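Teltdale Neighbors Help Board
Home and Clothing

Bucket hat brim has gone wavy after washing, can it be fixed?

Print this page | E-mail this page
8 comments

Posted by mossgate_dee

I have a cotton bucket hat with a wide brim that I wear for yard work and dog walks. It got a good soaking in mud in December and I put it through the washing machine on a normal cycle with jeans and towels. It came out clean, but the brim now has a wave in it all the way around and one side sticks up. The crown has a crease across the top where it was folded over in the drum.

I dried it on the hook behind the bathroom door, which may have been a mistake. I tried pressing the brim with a heavy book overnight and it looked better for maybe an hour, then the wave came back as soon as I wore it outside.

The label says Brivwood and 100% cotton, and there is a hand wash symbol I did not notice before. The brim has rows of stitching and feels like there is a stiffer layer inside. I paid more for this hat than I usually do and would like to keep it. Is there any way to get the shape back, and how should I wash it next time? I have an iron but no steamer.

14 people are following this

Posted by Anathi Swanepoel

You can most likely save it. I did alterations and repairs for a dry cleaner for a long time and bucket hats came in like this every summer. Usually the stiff layer in the brim has taken on a new shape while drying, and it will take another one if you wet it and dry it properly. If that layer has come unglued, you will feel it sliding around between the two pieces of fabric. In that case the brim will never be completely flat again, but it can still be improved.

Start by wetting the whole hat again in cool water. Do the whole hat even if only one side looks bad. If you wet one part you can get a tide mark at the edge of the wet area, especially on dark cotton. Add a small amount of mild detergent if there is still any mud smell, swish it around, and rinse until the water runs clear. Do not wring it. Roll it up in a towel with the brim laid as flat as you can get it and press down on the roll with your forearms.

Next, get the crown onto something round while it is damp. Pull the side seams straight first, then smooth the top from the middle outward. The crease should mostly disappear at this stage. 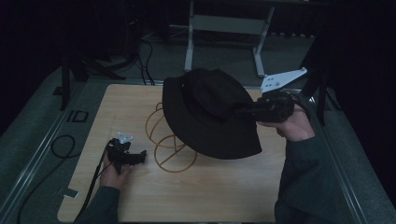

What you dry the hat on makes more difference than the detergent. A hook pulls all the weight to one point and leaves the brim hanging any way it likes. A mixing bowl turned upside down works if it is close to your head size, but air does not get inside, so the sweatband stays damp for a long time. I would go for an open dome of wire, like the tan hat stand on the table with the black bucket hat tilted over it, where the rings leave gaps all over. Put a thin cotton dish towel over any wire before a damp hat goes on it so the rings do not leave marks in the cloth. Check the size too. If the dome is larger than the crown, the hat will stretch, and cotton does not come back the way wool does.

Once it is on the stand, work your way around the brim with your thumbs on top and fingers underneath, pulling outward gently. Go around two times. If you want the brim to turn down, fold it down now. If you want it flat, set the stand on a table low enough that the brim rests on a dry towel, and turn the towel over when it gets damp. Keep it away from a radiator and out of the sun.

When it is almost dry, iron the brim through a damp cotton cloth on medium heat. Press and lift. Sliding the iron is what pushes the fabric ahead of the stitching and makes new ripples. Do a section the width of the iron, then move on, and let the brim cool completely before you pick it up.

For washing in the future, spot clean the sweatband with a soft toothbrush every few weeks and hand wash the whole thing only when it needs it. If you have to use the machine, use a cold delicate cycle and wash it alone or with a couple of T-shirts. Jeans and towels are too heavy.

Helpful (31) | Share (2)

Posted by r_kettering

Spray starch. That is all I have ever used. Get the brim damp, spray both sides, iron it flat, let it cool. Lasts until the next wash or until it rains. Mine gets a bit white along the stitching if I use too much, so go light on a dark hat.

I don't bother with a stand. I put mine on an upside down saucepan.

Helpful (6) | Share (0)

Posted by Shezi

Agree with most of the long answer. A few things from my side.

Look at the care label again before you iron. I have a hat that says cotton on the outside but the lining is polyester, and medium heat left a shiny patch inside. You can test on the underside of the brim near the back seam.

Also, if you do buy a stand, measure first. Run a tape around the inside of the hat where the sweatband sits, then measure around the stand at the same height. I bought one from Jasto without checking and it was meant for display. It was too narrow for my hat, which slid to one side and dried crooked. I padded it with an old T-shirt and it is fine now.

If the brim still waves after you wet it and dry it again, a seamstress can add one or two more rows of stitching around the outer edge. That firms it up quite a bit. Ask the price before you leave it, as it may cost more than a new hat.

Helpful (12) | Share (2)

Posted by mossgate_dee

Thanks, all. I pinched the brim in several places and I don't feel anything sliding inside, so I will wet it again this weekend and try the bowl method, as I don't own a stand. The lining is cotton too, I checked. I will skip the starch for now.

Helpful (3) | Share (0)

640 views

Related topics
Getting sunscreen out of a hat sweatband
Straw hat cracked at the crown, glue or stitch?
Storing wool hats over the summer without moths
Black cotton turning brown at the seams
Can you shrink a hat that is slightly too big?
Which iron setting for waxed cotton?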